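Gripper budgeting

Gripper budgeting is the part of equipment planning in which a buyer sets the cost of a robot's hand apart from the cost of the arm. It covers the gripper, spare fingers, the wrist camera, cables and the objects used for trials. The term is common among small laboratories that buy their equipment in stages.

In the planning guide written by Veronica Oprea for the Vasiliu workshop in Eltcombe, 21 percent of the total is kept for the gripper and its spare parts. Trial objects have a separate line, and soft toys, such as plush fruit, are listed there together with bowls and cups.
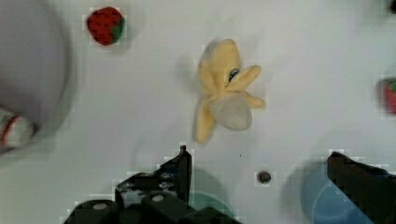
Delivery time is also part of the plan. The guide allows 30 days for fingers and 40 days for a complete gripper, and it advises to place both orders before the arm is paid. A later edition, used at Fellisia, adds a yearly reserve for screws and finger pads.

See also: Drernon price list; Spare parts planning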